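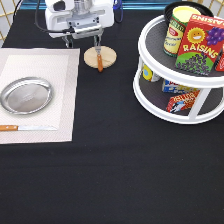 The Last Turners of Rinstead

In Rinstead people make things from wood since 1751. Godfrey Nyanda came to the town in 1988 to learn the lathe for one winter, and he is still there.

He buys his maple green and lets it rest until February – longer, if the cellar is damp. "The wood tells you when," he says. His neighbor Saturnino Nieto disagrees and uses a meter. They share one bench, one stove and 88 chisels.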